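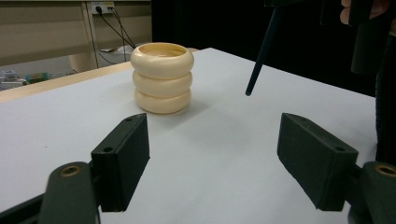 *Cream cup-like object in three rounded rings, on a white table.*

**Skokville Air Force Association: minutes of the ordinary meeting held on Wed 22 May at Oltmanns Hall**

In the chair: Hannelore Kohlhase
Minutes: Benedikt Ostermann
Present: 16 members. Apologies were received from 4.

**1. Minutes of the previous meeting**

Approved as circulated, with one correction. The reference under item 6 to "ground crew" should read "ground and signals crew".

**2. Memorial at the former Vurkstead airfield**

The Chair reported that the parish has agreed to the stone being moved to the east side of the old main gate, where the ground drains better. The mason has asked for the final list of names before cutting begins. Mr Ostermann has compared the station roll with the burial register and found two spellings that differ. It was resolved that the spelling used by the family be followed in each case, and that the mason be given the list once both families have replied in writing.

A member asked whether those who served at Vurkstead after the flying units left should be included. After discussion the matter was held over.

**3. Welfare fund**

The balance stands at £924. A grant of £601 was approved towards a stairlift for the widow of a former flight sergeant, to be paid directly to the supplier, Flernon. The Chair noted that no further grants can be considered until the autumn collection has been banked.

**4. Standard and parade**

The standard needs a new fringe and will be sent for repair after the summer parade. Members are asked to wear blazers and berets, with medals. Those unable to march may take seats by the church door and should give their names to Mr Ostermann.

**5. Any other business**

The key to the display cabinet has not been returned. Whoever holds it is asked to bring it to the next meeting.

The meeting closed at 8.50 pm.

Signed as a true record: H. Kohlhase, Chair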